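## 4. What people meant when they said they "knew" a recipe

I should admit up front that this is the section I rewrote the most. The interview guide had a question in it that looked harmless: "How many dishes do you know by heart?" I wanted a number per person, a nice column in the spreadsheet, and then I'd compare the column with age and with how often people cooked. I got my column. All 159 people gave me a number. The trouble is that no two of them seemed to be counting the same thing, and it took me until the seventh or eighth transcript to notice.

Take a lentil soup. One woman in Lavton told me she knew it by heart and then said she'd have to look up how long the lentils go. A man two streets over makes what sounds like the same soup every week, from memory, start to finish, and he left it off his list. When I asked him why, he said it wasn't a recipe, it was just what he makes. So she scored one and he scored zero! If you only had my spreadsheet, you'd think she was the better-stocked cook.

### 4.1 Three kinds of remembering, or maybe two and a half

I went back through the transcripts with a highlighter (a real one, I'm not proud of my methods) and tried to sort the answers. The first group talked about recipes as text. They could recite ingredients and amounts, often in the order the card or the cookbook gave them, and when they got stuck they'd go back to the top and start over, the way you do with a phone number or a song. A retired bus driver in Indcombe gave me her aunt's pepper relish this way, all of it, and then mentioned she hadn't made it since her kids were small.

The second group talked about recipes as things to do. They had a terrible time telling me amounts. They'd hold up a cupped hand, and since I was recording audio only I have a lot of tape of people saying "this much." Ask them what comes next, though, and they were quick and sure. Several of them got up in the middle of the interview and went to the stove to work out the answer.

The third group is the half. These people remembered a result — how the dish should taste, how thick it should be — and worked backward each time. I first had them down as not knowing the recipe at all. I now think that was my mistake, and I've recoded them, but I want to flag that the recoding was done by me alone and I was pretty invested in it by then.

I don't want to oversell the split. Plenty of people belonged in one group for baking and another for everything else. Cakes pulled nearly everyone toward the text end. Soups and beans pulled them the other way. Rice was its own argument, and I've moved most of it to the appendix.

### 4.2 The cook-along sessions

For 18 of the participants I asked for something more than talk. Each one picked a dish from their own list and made it twice, once at home and once in the Warrier building at Trasdale, where they had a hot plate, a borrowed set of pans, and none of their own things. I wanted to know how much of "by heart" was living in the person and how much was living in the kitchen.

Quite a lot of it was living in the kitchen. People who could not tell me an amount turned out to be measuring all along, with a chipped mug or the lid of a jar or a particular spoon with a bent neck. Take away the mug and they slowed way down. They tasted more. They asked me questions I wasn't supposed to answer (I answered a couple, see the limitations section). The text people were hardly bothered by the move, except that two of them complained about the hot plate, and I'd say fairly.

What surprised me was the order of steps. At home almost everybody did things in an order that had little to do with the recipe and a lot to do with where stuff was kept. One participant always chopped his onions last, after the pan was on, in a real hurry. I asked about it. His cutting board lives behind the big pan, so the pan comes out first, and once it's out he puts it on the burner. In Trasdale, with the board lying right there in front of him, he chopped the onions first and then stood around looking lost for a minute. He told me the dish "didn't feel started." 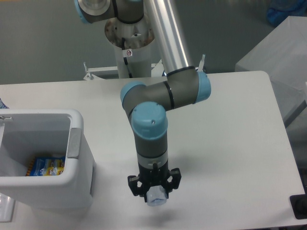
**Figure 3.** Trasdale, Warrier building, July.

Suryani Sembiring read a draft of these pages and objected to nearly all of the above, and she said I could print the objection. Her point was that I'd treated the home version as the real recipe and the away version as a damaged copy. Her own mother cooked in four different kitchens in as many years and never seemed to lose anything; if the food came out fine in the second place, she asked, why call it forgetting? Maybe the mug was a convenience and I'd turned it into an organ.

I've thought about that one a lot, and I think she's partly right. When I went back to the notes, nearly everybody in the second setting produced a dish they were willing to serve and eat. Slower, sure, and with more frowning. Only a couple said it was wrong, and one of those blamed the tomatoes. So "loss" is too strong a word and I've taken it out of the section titles. I've kept it in a few places where the participants used it themselves.

Where I'd still push back is on the effort. A person who has moved four times has had practice at moving. Most of the people I talked to had been in the same kitchen for a long stretch, and for them the first meal somewhere else really was work. They said so, some of them with feeling. I don't have a good measure of that work. Time on task is a poor stand-in because people talk while they cook, and they talk more when they're nervous.

### 4.3 Who taught it to you?

This was supposed to be the main question of the paper, and it's ended up as a subsection. Oh well. The text people mostly named an object: a card, a box, a page torn out of a magazine, a website that's gone now. The doing people mostly named a person, and then nearly always corrected themselves. "My grandmother taught me. Well, she didn't teach me, I was in the room." I have some version of that correction in so many transcripts that I started waiting for it, which probably means I was also fishing for it with my follow-up questions.

Being in the room is harder to study than being taught. You can't ask someone when it happened. I tried asking about jobs instead (did you peel, did you stir, did you get sent to the store) and that went better. People who'd been given one small job as kids often remembered the dish from that job outward. A former stirrer knew exactly how the sauce should drag on the spoon and was vague about everything that came before the stirring. Somkiat Sombatkul suggested in a comment on the draft that I compare siblings, who were in the same room with different jobs, and I'd love to. In this sample I have only 2 pairs, and one pair isn't on speaking terms, so I've left it for the follow-up.

There's also the question of who got sent out of the room. I didn't ask it. A few people volunteered it anyway, mostly men over a certain age, and mostly with a shrug. One of them learned his mother's dumplings from a neighbor after the funeral and told me they're close but too neat.

### 4.4 What I'd do with the numbers

I've left the original "how many by heart" column in the data file, because people gave me their answers in good faith and somebody may find a use for it. Please don't average it. If you want to compare people, use the recoded version, which splits each list by the kind of remembering involved, and read the coding notes before you do. The notes are long and a little grumpy. Dishes that were left off a list and then came up later in the interview are marked with an asterisk, and these are the ones I'd look at first. They tend to be the plain weekday ones: eggs, greens, whatever goes on toast. I asked the man with the lentil soup if I could add it to his total after all and he said I could, if it helped me, but it would look strange next to the lasagna.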